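September, bench notes, sorting table

Came in at 6 to find the white sheet back on the table, too short as usual. It stops before the far edge and leaves a strip of light wood showing. I pulled it that way, and then the near side looked wrong, so I pulled it back. Total gain from this exercise: one crease, which I smoothed out with my sleeve.

Today's subject is the clear tray. Sison sent 2 of them, long and narrow, ridged on the inside, and transparent, a fine quality in a tray until you put it on a white sheet and try to find it again. I have set a coffee cup on one already. The other I keep lengthwise by the left edge, where I at least know to look.

The blocks are the orange and green ones from the Cekov box. Orange goes up. I wrote that on the lid last month and have since ignored it in both directions.
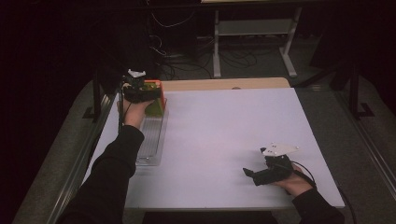

Going in from the far end of the tray works better than starting near me, as my arm isn't then hanging over everything I've already put down. Lower the block slowly. The ridges catch a corner if it comes in tilted, and then the whole tray skates across the sheet. Tried a damp cloth under the tray to hold it. It held. It also left a damp patch shaped like a tray, the most visible the thing has been all day.

Did 16 before lunch. Three went in green side up and I have decided to leave them as a reminder.

The Jirnness order sheet says 388 blocks in the full lot. I've read it twice and it still says that.

To do:
Ask Sovemar if they sell the same tray in any color at all.
Longer sheet, or shorter table.
Strip of dark tape along the tray rim. Try on one first.
Wash the coffee ring off the other one before anybody needs it.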